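Sona moves towel folding to carpeted room on Yule Street

PRISTHORPE - Linen service Sona has moved its towel folding out of the back of its Zeltport laundry and into a ground-floor room on Yule Street, where staff now prepare bath and hand towels for inns, gyms and two swimming pools in the area.

The move was finished in November. Washing and drying are still done at Zeltport, and clean towels travel to Yule Street by van twice a day. Mpho Shezi, operations manager at Sona, said the laundry floor had become too crowded for folding once the company put in a third dryer last spring.

"We had people folding on top of a chest freezer at one point," Shezi said. "The carts could not get past them. Every time a dryer finished, somebody had to stop and move."

Sona supplies 131 customers, most of them small. The largest is a hotel on the Zeltport waterfront that takes 803 towels a week in the busy season. The hotel asks for a long fold that fits its bathroom shelves, while the gyms want their towels rolled. Until this year each shift had its own way of doing it, and bundles sometimes went out mixed.

The company has now settled on one flat fold for every customer that has not asked for something else. The towel is folded lengthwise, then brought over on itself until it makes a compact rectangle, with the loose edges turned to the inside. Hand towels go out in bundles of 18 and bath towels in bundles of five. Washcloths are still stacked unfolded.

Abenezer Wako, who drew up the fold guide, spent two weeks trying different versions against the shelves and carts customers use. A fold in thirds looked better, he said, but bath towels done that way slid off the stack in the van.

"The thick ones push back," Wako said. "You want to press the air out before the last fold, or it opens up again by the time it gets to the customer."

Blair MacRitchie, who runs a guesthouse on the north side of Pristhorpe, said her deliveries have been easier to put away in the past few weeks. She used to refold most of the bath towels before they went to the rooms.

"I still redo a few of them," MacRitchie said. "My shelves are narrow, and that is my problem to sort out."

Prices will stay the same through the winter. Customers who want a different fold can ask for it when they place an order, with a day's notice for large amounts. Pickup hours at the Zeltport counter have not changed, and there is no public counter at Yule Street.

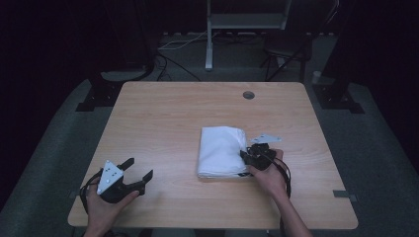
Sona took the Yule Street room on a two-year lease and kept most of what was already in it. Evander Geddes, who handles the company's properties, said the previous tenant used it as an office, and the gray carpet and light wooden tables are fine for folding. The small round cable hole near the back of the tabletop is no trouble either, he said, as there is plenty of surface in front of it for a folded white towel. Geddes expects to add shelving along one wall before the spring orders start. Deliveries to the room are made from the side lane, and the last van leaves at 4:30 p.m., except on Saturday, when it leaves at noon.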